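Second pair of grippers, kitchen table edition

The first pair had fingers that were too stiff. They would hold a mug fine, but anything thin rolled out sideways as soon as I tipped my wrist. Heather Doolan at the Sitdale workshop told me to stop reprinting the body and change the fingers, so I did that and left everything else alone.

The new fingers are narrow and have blue pads. I drove the screws in by hand this time. On the last pair I used the drill and cracked an arm. Each body took over 30 hours to print at the slow setting, and I wasn't going to do that again for one bad screw.

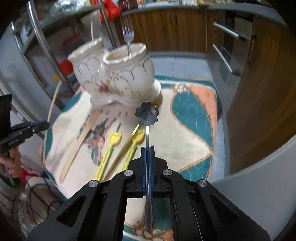
Thin handles are what I care about most, so cutlery and chopsticks make up most of the practice. I work one gripper in each hand and put things into the planter, then take them out again. So far I have 317 recordings. Gopinath Salian wants 3,538 before he tries training anything on them, which at my pace takes me well past October.

Two things still bother me. The left trigger has some play in it, and I think the pin hole came out oversized. The pads also pick up lint from the tablecloth, so I wipe them down every few runs with a damp rag.

Files for the new fingers are in the Worodero folder. Print them flat, with the pad side up.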